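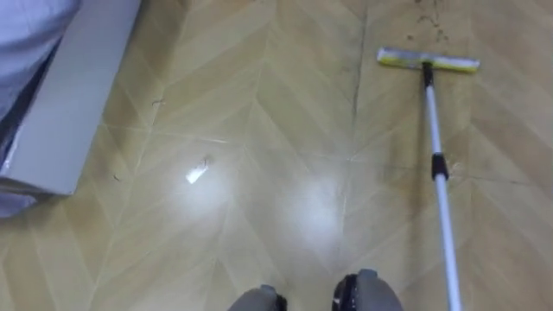 Saturday, open day at the Hultthorpe flat

Doors at 11, and we had a lovely crowd, mostly families and a few people up from Bronel who wanted to talk about nothing but joint temperatures (fine by me!). I started everyone on the mopping, because a floor is something we all have opinions about. One lady told me very kindly that she would have swept first, and I wrote that down, since she has a point about the grit.

Then the walking. I kept visitors back by the door on account of the tether, and talked far too long about balance while they waited.

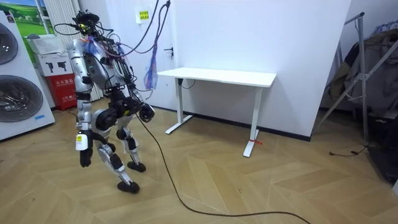

The children asked the best questions, as ever. Does it get tired, does it do stairs, can it fold socks. I promised to pass the socks on to Stokel.

For next time: move the sign-in sheet, bring more cups, and start a fresh log at run 378 so the demo runs don't get mixed up with Campbell's. Packed up by 5, very hoarse and very happy.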